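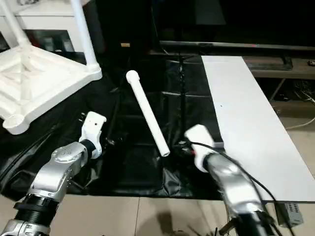 Saturday, the white pipe and the stool

Up before 6, which never happens on a Saturday, and I blame the coffee I had after dinner. Lay there for a bit listening to the radiator, then gave up and came down in my socks to look at the mess I'd left. It was all just as bad as I remembered! The pipe, the black cloth all wrinkled up over the floor, the stand with its skinny metal legs, and the white stool over by the cabinet.

So the plan (I'm writing it down so I can't wriggle out of it) is to get this room back by Christmas. It's December already and James is coming with the kids, and they'll want somewhere to sleep that doesn't have a pipe in the middle of it.

I do like that pipe, though. It's so smooth, and it has that wider cap at one end and is open at the other, and every time I pick it up I want to yell something down it. Iddrisu Dramani from across the street thinks I should saw it in 2 and use the halves for wrapping paper. I said I'd think about it. I won't, I like it long. It would be great for posters, I bet, or for the big Woltstead map I've been keeping under the bed, if I could find something to plug the open end.

The black cloth is another story. It shows every speck, and it never lies flat no matter how I pull at it. I tried ironing a corner last month and got a shiny patch for my trouble, so no more of that. I'm going to shake it out in the yard, fold it up and put it on the top shelf, and if it comes out creased again, fine, it comes out creased.

The stool stays. I was all set to give it to Lewis Crichton for his porch and then I thought, no, what am I going to stand on to reach the curtain rod? The lattice on the seat is a pain to clean (I've been using an old toothbrush) but it's light and I can carry it with one hand while I'm on the phone.

Then there's the cabinet. I haven't even started on the cabinet. I can see there's stuff behind the dark glass and I keep walking past it, humming. Nilia wants me to take everything out and only put back what I'd pay for again, and I told her that's a very good way to end up with an empty cabinet and a full hallway.

Got as far as moving two boxes onto the landing, and then it was time for toast. Back at it after lunch. Need to call James about the air mattress, and get trash bags, the big ones.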